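关于我们

大家好,我是这个足球小站的站长,也是写赛后评分写得最多的那个人。站名叫“扎斯特霍姆看台”(Zestholm),来历很简单:当年我租的房子就在扎斯特霍姆路上,客厅窗户正对着一块社区球场,周末被哨声吵醒,索性端着咖啡下楼看球。看多了就想写,写多了就有了这个网站。

我们主要写低级别联赛和业余联赛,重点是拉德斯特德(Rudstead)和卡夫代尔(Cavdale)两支球队。豪门的新闻到处都有,可是卡夫代尔的替补左后卫昨晚踢得怎么样,你大概只能在我们这儿看到(而且我们会写得很长,先打个招呼)。

最早的一篇文章是我一个人在二月里写的,拉德斯特德主场零比零,冷得要命,下半场开始我的手已经握不住笔了。那篇文章的阅读量是21,里面还有好几次是我自己点开检查错别字。现在每场比赛的评分帖平均有802次阅读,对我来说已经是做梦一样的数字啦! 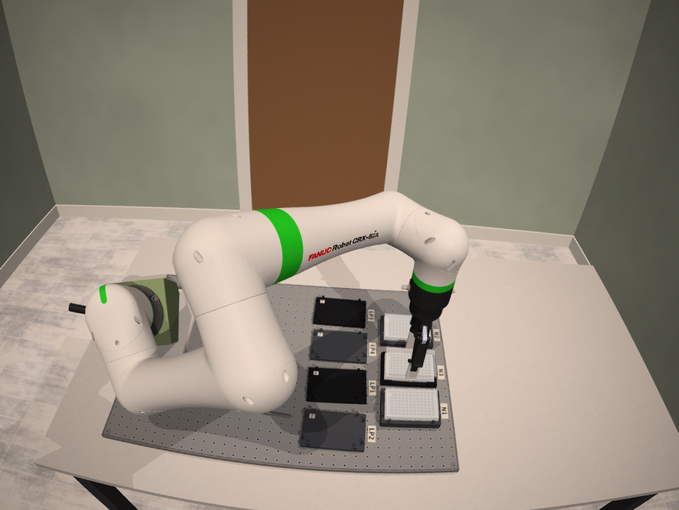 杰罗姆·布埃纳文图拉(Jerome Buenaventura)在留言板上写过:你们给门将打分一向太狠,丢一个球就扣一分,那后卫漏人怎么算?我从第一篇看到现在,这个毛病一直没改。

他说得对,我认。后来我们重新讨论了门将的评分办法,现在失球先看责任在谁,再看门将的站位和出击,最后才落到分数上。老读者翻旧帖会发现,早期的门将分普遍偏低,我没有回头去改,就让它们留在那儿吧。

说说评分到底怎么来的,这是邮箱里问得最多的问题。每场比赛至少两个人看,一个在现场,一个看录像,各自打分,谁也不许先看对方的。满分十分,首发从六分起步,踢得好往上加,踢得差往下减。两个人的分差在半分以内就取平均,超过半分就得打电话吵一架。最长的一次吵到凌晨一点,为的是卡夫代尔队长那次回传到底算不算失误。我坚持算,至今没松口。

替补上场不到十五分钟的球员不打分,只写一句评语。教练也打分,不过是从去年赛季中段才开始的,标准还在摸索,欢迎来骂。裁判我们不打分,试过一个月,评论区乱成一锅粥,赶紧撤了。
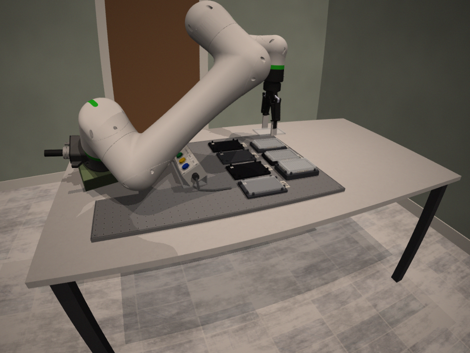 扎斯特霍姆看台,看球,也写球

除了评分,我们还有几个固定栏目。“更衣室门口”是赛后短访,球员刚踢完,话都说不利索,反而好玩。“老照片翻箱”每月一期,写球队从前的故事,材料大多是读者寄来的旧秩序册和剪报,最厚的一包足足有300页,我看了三个晚上才看完,眼睛都花了。“帕斯夸尔问答”(Pascual)的名字来自我们常去的那家小馆子,看完球大家往里一坐,边吃边抬杠,抬出来的问题就整理成这个栏目,比如:三后卫在烂泥场地上到底行不行?角球战术值不值得专门拿一整节训练课来练?

我们不写转会传闻。刚开站那会儿写过一条,说拉德斯特德要签一个前锋,标题起得特别响亮,结果人家第二天就在别的队亮相了。丢人丢大了。从那以后,球队没公布的消息一律不发,谁跟我说“内部消息”都没用。

经费的事也交代一下。网站靠读者赞助和页面底部的一小块广告维持,写稿的人都有正职,稿费不多,客场的车票和盒饭给报销。广告不接博彩类的,给多少钱都不接,来信谈这个的朋友真的不用再写了。上个赛季主客场我们跑了最多有854公里的单程路线,那是去看一场杯赛,大巴坐得屁股都麻了,最后零比三输球,回来的路上车里安静得只剩发动机声。可要是问我下次还去不去,去啊,当然去!

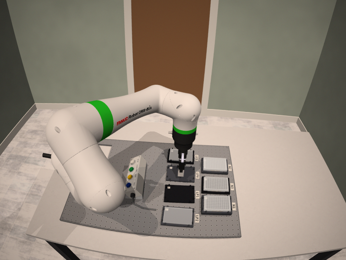 投稿也一直开着。你不用懂什么高位压迫,不用会画战术板,只要真的看完了整场比赛就行。我们收到过一篇写球场小卖部热汤的稿子,两千多字,一个进球都没提,照样发了,评论还特别热闹。稿子直接贴在邮件正文里,别用附件,我那台旧电脑打开附件要等半天。写明是哪场比赛、你坐在哪一侧看台,其他随意。

改稿的时候我会动标点和错字,分数有疑问会先问你,观点不动。骂自己主队可以,骂球员家里人不行,这条没得商量。

想纠错的,请直接在文章下面留言,写清楚第几段,我一般晚上九点以后集中处理。改过的地方会在文末注明。想找我们一起看球的更简单,拉德斯特德主场,北看台靠角旗那一头,嗓门最大、围巾洗得发白的那个就是我,过来打个招呼吧,中场休息我一般在排队买热茶。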